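Notebook, two-arm cell (sim side)
November 13, 2022

Continuing from the bottom of the last page, where I wrote "fixed, probably" and underlined it. Not fixed.

Symptom, for anyone arriving fresh: the simulated cell loads, both arms go to their start pose, and the wrist cameras then look somewhere the real ones don't. The joint readouts agree with the real arms. Hubert says the readouts agreeing is the main thing. Hubert doesn't have to explain the pictures to Marisa.

First job was finding out which config the sim was reading. We have the Hisdale config, which is the good one, and the Hisdale config in the folder called "old", which is newer. Lợi moved it there in May so that it wouldn't be overwritten, and in fairness it wasn't. The launcher was pointing at the other one. Changed the path, put the date in the file header, left a rude comment for whoever moves it next. (Lợi, it's a nice rude comment.)

With the right file loaded the gripper offset came good straight away, but the camera tilt still didn't. Camera pose is stored relative to the wrist flange in one file and relative to the gripper base in the other. Both call it "mount". I converted by hand, got the sign wrong, and had a very clear render of the inside of a gripper. Converted again on paper, then got Bảo to do it separately without looking at mine. We agreed on the second try, so either it's right or we've both learned the same mistake.

Next, the fingers. The sim takes an opening command from closed to fully open, and I wanted them parked wide so I could see whether the blades clear the view on each wrist. Commanded open, waited 300 steps for everything to settle, then saved stills from the wrist cameras and the high one. 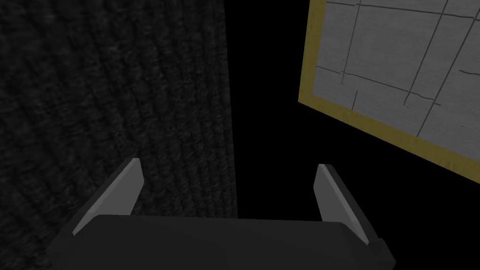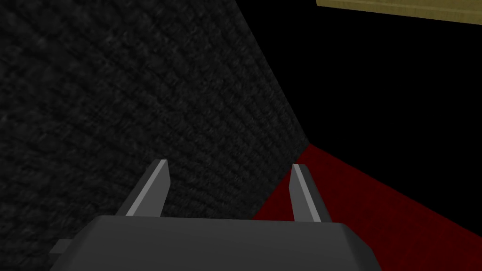 Fingers open, nothing held, in both of the wrist renders.

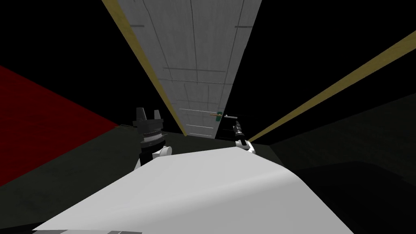
The gripper body sits low in the wrist view and the fingers lean in from the sides, as they should. Before today's change the body took up so much of the view that you could have trained something to recognize gripper bodies and not much else.

Lighting is still gloomy. Yuk-lan wants it brighter because the dark weave on the big textured surface eats all the detail. I'd like to leave it alone until the poses are signed off, having spent a good part of the spring chasing a "pose error" that was a lamp. Also the void past the edges of things renders as pure black, and I know some people find it alarming. There's no room modelled out there. Adding a room is on the list, under everything else.

Collision check was next and took most of the afternoon. The arms' own geometry threw 1,157 contact warnings on the first load. All but a handful were the same pair of links, whose hulls overlap at the joint by design and always will. Added the pair to the ignore list. I did NOT ignore the whole arm, which is what the Pillon setup does, and which is why the Pillon arms will cheerfully pass through each other and report a good day.

After that, 5 warnings left. Two are real: the left finger pads start slightly inside the gripper body when fully closed. The closed limit in the file is a hair past what the geometry allows, so I've pulled it back. The other three turn up only on reset and clear by themselves. I don't love that. I've written it on the board by the door so I can not love it in company.

Things I did not touch: joint damping, control rate, anything Yuk-lan has put her initials beside.

Reset procedure as it stands tonight, until someone improves it:

Stop the controller before the sim. The other way round leaves the controller talking to nothing, and it will save up its opinions and deliver them all at once on the next start.
Load the config by full path. No shortcuts, and no "latest".
Send both arms to start pose, grippers open, wait out the settle.
Save one still from each camera and look at them with your own eyes. The automatic check compares files sizes, more or less, and passed every bad render this week.
Run the contact check last.

Marisa asked if this carries over to the Kumon cell. The limit fix does. The camera numbers don't, as Kumon's brackets are the other style, and anyone pasting them across will be back looking at the inside of a gripper by lunch.

Still open: the three reset warnings; lighting (Yuk-lan, after poses); renaming "mount" to something that means one thing. Bảo suggested "mount2". I've asked him to go home.

Config committed, old folder renamed to "current", launcher updated to match. Left the sim running a reset loop overnight with logging on. Please don't close the terminal, it's the one with the tape on the monitor.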